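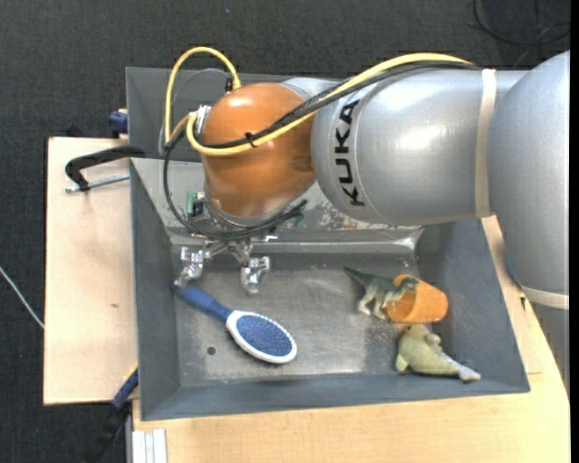

The Hairbrush

My sister Felicja called on a Thursday to say she wanted her hairbrush back. She didn't want the money for a new one, she wanted that one, the one she swore I'd borrowed in March and never returned. I told her I had never touched it. Then I hung up and went looking, because of course I'd touched it.

I tried the bathroom drawer, both coat pockets and the tote bag from Castier (two receipts, one mint, no brush). I even got down on the carpet – dark charcoal, the kind that swallows everything you drop on it – and patted around under the table like I was petting a very flat dog.

Torquil came in and asked what I'd lost.

"My good name," I said.

He thought about it. "Did you check the metal bin?"

I had not checked the metal bin! So there it was, down on the scuffed bottom, handle and all, and I stood there feeling about nine years old.

I called her back. It rang three times.

"You found it," she said, before I'd even said hello.

"I'm bringing it over," I said, and went to get my shoes.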